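Okay, so I finally have a number I'm not embarrassed by! If you read my last post, you know I've been trying to train a grasping policy entirely in simulation, with random clutter thrown on the counter every time the world resets. New objects, new countertop, new everything. Unathi calls it "the yard sale method" and I've stopped fighting it.

The big change this month was the clutter itself. I used to pull from a tidy little set of kitchen stuff, and the policy got very good at kitchen stuff (and hopeless at anything else). Now the sampler grabs from the whole Mathebula object pack, so you get lumpy sculptures lying around next to the bread. See-through things, too, which I'd been avoiding for ages.
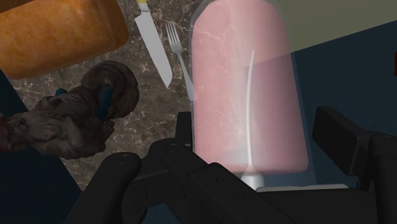
*Wrist view in sim: bread, knife and fork, a mystery root thing, and the big pink see-through cylinder.*

I trained on 700 scenes, then tested on 63 objects the policy had never met. With the old clutter it managed a clean pick on 3 of the see-through ones, total. I won't quote the new figure until Ming-te has rerun it with fresh seeds, but it's a lot more than 3, and I did a small dance in the hallway.

What still bugs me is thin stuff lying flat. Forks are awful! The fingers come down a hair too high, close on air, and the policy lifts away looking very pleased with itself. Pieter thinks my depth noise is too gentle. I think the contact settings are off, and we've got a bag of good coffee riding on it.

Next up is another 200 scenes with nothing but flat objects, running overnight if the cluster behaves.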